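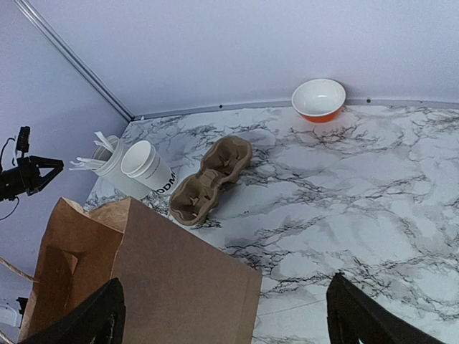
**Packing guidance for refreshment orders: comments invited on the draft**

Posted by **Prirken_Facilities**

The revised guidance for packing hot drinks for collection is now open for comment from all counter staff at Prirken and Statthorpe. It replaces the single sheet issued in September and covers the handling of cups, lids, carriers and bags. The principal change is that drinks are to be placed in the carrier before any bag is prepared for them. Under the present arrangement the bag tends to be brought out first, and the carrier is left lying on the marble-patterned counter beside it while the member of staff decides how the order will be divided. The draft also asks that bowls be kept to the back of the counter, against the wall, as the orange one is. Comments should be posted in this thread by noon on Friday.

---

**counter_lead_statthorpe**

Thank you for circulating the draft. Statthorpe supports the general direction but wishes to record a reservation about paragraph 2. Opening the bag first has a practical merit. A folded bag takes two hands to open, and a member of staff who has already loaded a carrier must set it down again in order to do so. We would prefer the following sequence:

1. Open the bag fully and stand it upright in the centre of the counter.
2. Fit and check all lids.
3. Load the carrier.
4. Lower the carrier into the bag, keeping it level.

We handled 1,892 drinks orders in the last period using this method and do not consider that a change has been justified.

---

**Indix_Stores**

Stores has no objection to either sequence. We would, however, draw attention to the stock implications. The moulded pulp carriers are supplied in cartons and the present order stands at 3,000 units. They are sound when dry but soften if placed on a counter that has recently been wiped. If carriers are to be set down before the drinks are ready, the guidance should state that the surface must be dried first.

The draft is also silent on bags. Please confirm whether the tall bags with rope handles are to be used for all orders, or only for those containing food as well.

---

**Prirken_Facilities**

In reply to Indix_Stores: the tall bags are to be used for any order of two drinks or more. A single drink should be handed over without a bag unless the customer requests one. The drying of the counter will be added to paragraph 1.

In reply to Statthorpe: the concern with an open bag is that it occupies the middle of the working area for the whole of the packing time, and its handles stand proud of the opening. A sleeve or cuff may catch on them. The layout under discussion has the bag standing open, the cups to either side of it and the carrier to the left. 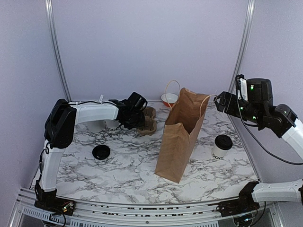

It is the view of this office that the distance between cup and carrier ought to be as short as possible, and that nothing tall should stand between the two. Cups waiting to be packed should be kept on the same side as the carrier.

---

**kinsella_desk**

Kinsella has read both positions and is inclined to agree with Statthorpe on the bag, and with Prirken on the cups. In the second photograph there is a capped cup to the right of the bag while the carrier is over on the left. A member of staff would have to reach round the bag to fetch it. Moving the bag to the right-hand end would settle the matter without altering the order of work.

We would also ask for a firmer line on lids. There is a black lid lying flat on the tabletop in the same photograph. Our own practice is that lids remain in the sleeve until the moment of fitting, and we ask that this be adopted at all sites.

---

**counter_lead_statthorpe**

We can accept the bag at the right-hand end. We cannot accept the proposal on lids. At busy times it is quicker to lay out the number required, and a clean surface presents no difficulty. We received 47 comments from customers last period and none concerned lids.

---

**kinsella_desk**

The absence of complaints is noted, but it does not answer the point. A lid laid on the counter is in contact with whatever the counter was last used for. We ask that our objection be recorded if the wording is left as it stands.

---

**Prirken_Facilities**

The objection is recorded. The following amendments will be made to the draft:

- **Paragraph 1:** counter to be wiped and dried before carriers are set down.
- **Paragraph 2:** bag may be opened first, provided that it stands at the right-hand end.
- **Paragraph 4:** cups to wait on the same side as the carrier.
- **Paragraph 5 (lids):** held over. Sites are to continue with their existing practice until a decision has been issued.

Indix_Stores is asked to confirm the remaining quantity of rope-handled bags.

---

**Indix_Stores**

Confirmed at 87 packs. A further delivery has been requested.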